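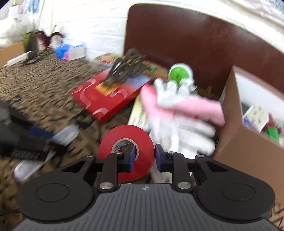 机の上の片付け作業。手持ちグリッパーの視点、赤いテープと軍手まわり

Jelham 卓上片付けデモ集 README

このたびは Jelham のデータを開いてくださって、ありがとうございます。机の上に雑多な物が散らばっているところから、人が手持ちグリッパーで一つずつつまみ、決まった場所へ移していく様子を集めたデモンストレーション集です。模倣学習の練習台として使っていただけたらと思い、社内の Movunero チームで少しずつ録りためてきました。きれいに整った作業台ではなく、どこの家や倉庫にもありそうな、ちょっと困った机を相手にしています。

収録内容
全部で429エピソード、作業者は3名です。そのうち300を学習用、残りを評価用に分けてあります。分割は作業者ごとではなくエピソード単位で行ったので、新しい作業者への汎化を見たい方は、お手数ですが operator 列を使ってご自身で分け直してください。

扱う物
テープ、手袋、紙箱、袋入りの小物、束ねたケーブルなどです。とりわけ手袋は毎回かたちが変わるので、つかむ位置の正解がひとつに決まりません。収録のときも、指先をつまむ人、手首のゴムのあたりから持ち上げる人とそれぞれでしたが、あえてそろえずに残しました。透明な袋や包装も混じっていますから、深度推定を併用される場合は値の乱れにご注意ください。

ファイルの構成
episodes/ に映像と軌跡、meta/ に作業者番号と指示文、splits/ に分割の一覧が入っています。軌跡は左右それぞれの手先位置と姿勢、それにグリッパーの開き幅です。指示文は日本語と英語の両方をつけました。英語のほうは Jolien Verbeke さんが全部読み直してくれたので、初期の版よりだいぶ自然になっているはずです。

お使いになる前に
手を速く動かした区間では、映像がかなりぶれます。読み込み時に blur_score でしきい値をかけられますが、あまり厳しくすると物をつかみに行く肝心なところまで消えてしまうことがあり、私たちは既定値のまま使っています。もう片方のグリッパーが画面の端に入り込むコマも多く、マスクはかけていません。両手で協調する様子を学ばせたい方には、むしろそのままのほうが都合がよいかと思います。
つかみ損ねてやり直したエピソードも消さずに入れてあり、meta の retry が true になっています。

既知の問題
9月に録った分の一部で、左手の開き幅が映像より遅れて記録されています。該当分には sync_warn をつけました。補正用のスクリプト fix_width.py は Onyekachi Ekpo が書いたもので、tools/ にあります。補正前の値も別の列に残るようにしてありますので、安心してお試しください。

連絡先
おかしなところを見つけたら、どうぞ遠慮なくリポジトリの課題欄へお寄せください。エピソード番号を添えていただけると、とても助かります。データの中身は Chaltu Workneh、読み込みまわりは Hauwa Osagie が見ています。返事に少しお時間をいただくこともありますが、必ず目を通します。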